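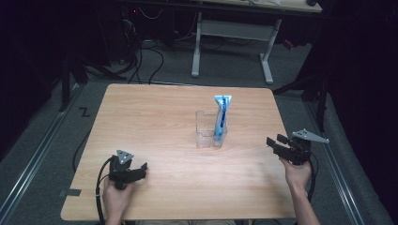

Quando é que se deve parar uma sessão para trocar as borrachas dos dedos da garra?
Quando a borda da borracha começa a levantar, mesmo que a garra ainda agarre bem. Na nossa regra antiga estava escrito "quando o objeto escorregar", e hoje considero essa frase um erro meu.

Escrevo este texto porque no mês passado reescrevi a nossa folha de regras para o trabalho com garras de mão, e dois leitores pediram que eu a publicasse. A folha inteira não posso publicar, porque uma parte pertence ao projeto Brudside. Mas posso contar o que mudou e por que mudou. O português não é a minha primeira língua, peço paciência com as preposições.

A primeira versão tinha 13 regras e ocupava duas páginas. Foi escrita à pressa, no início do projeto, e misturava coisas muito diferentes: a altura da mesa, o nome dos arquivos, a segurança elétrica, até a maneira de dobrar os cabos. Quem chegava novo lia tudo uma vez e depois não lia mais. A versão atual tem nove regras e cabe numa folha colada à parede, à altura dos olhos.

Vou falar só de três delas.

A primeira é sobre os cabos. O cabo sai da garra, passa por fora do braço e desce até o chão sem atravessar a zona de trabalho. Na versão antiga eu tinha escrito "manter os cabos arrumados". Arrumado para mim e arrumado para outra pessoa são duas coisas. Agora a regra diz por onde o cabo passa, e quem verifica pode responder sim ou não.

A segunda é sobre a posição de início. As duas garras começam abertas, uma de cada lado do objeto, e ficam paradas um momento antes do primeiro movimento. Parece pouco importante. No Limberg, o nosso primeiro conjunto de gravações, tivemos de rever 198 sequências, e numa boa parte o início estava cortado no meio de um gesto. A Malsha Ekanayake fez quase toda essa revisão e foi ela que propôs a redação atual. Eu queria indicar uma duração em segundos, ela queria uma frase que se pudesse seguir sem relógio. Ficou a frase dela.

A terceira é a inspeção dos dedos, e foi a que deu mais discussão. No nosso grupo havia quem quisesse trocar as borrachas a cada 154 ciclos, e ponto final. É uma regra fácil de controlar, isso reconheço. Mas o desgaste depende muito do objeto: com plástico liso a borracha dura bastante, com peças de aresta viva dura pouco. Um número fixo faz deitar fora borracha boa e, o que é pior, deixa em serviço borracha má.
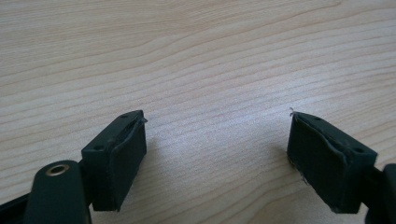

A inspeção de que falo faz-se com a garra aberta sobre a mesa vazia, com boa luz, e começa sempre pelos cantos superiores. É nos cantos que a borracha trabalha mais, e o centro da face pode parecer novo quando a borda já está no fim. Nestes dois dedos vê-se bem o que a regra chama de "sinal de troca": no esquerdo a borda levanta e enrola um pouco junto ao canto, com um fio claro de fora, e no direito há também uma fibra solta em cima e uns pedacinhos desfiados mais abaixo. Pela regra antiga este par continuaria em uso até o objeto escorregar. Pela nova, troca-se o par antes de continuar.

Troca-se sempre o par, nunca um dedo só. O Sanero, nosso fornecedor de borracha, vende em tiras, e alguém vai sempre querer aproveitar o lado que ainda está bom. Eu também já fiz isso. O resultado é uma garra com dois atritos diferentes, em que o objeto roda um pouco ao fechar, e depois passa-se uma tarde inteira a procurar o problema na calibração.

Ficou por resolver a questão do registro. Hoje anotamos cada troca num caderno, com a data e as iniciais. O grupo de Jayasinghe, com quem partilhamos material, usa uma tabela comum e pede também uma fotografia dos dedos antes da troca – ideia boa, mas que acrescenta um passo, e já vi regras boas morrerem por causa de um passo a mais. Vamos experimentar até agosto com fotografia e depois decidimos.

Se alguém tiver uma regra escrita para a limpeza das borrachas, gostaria de a ler. A nossa diz apenas "limpar com pano sem pelos", e não diz quando.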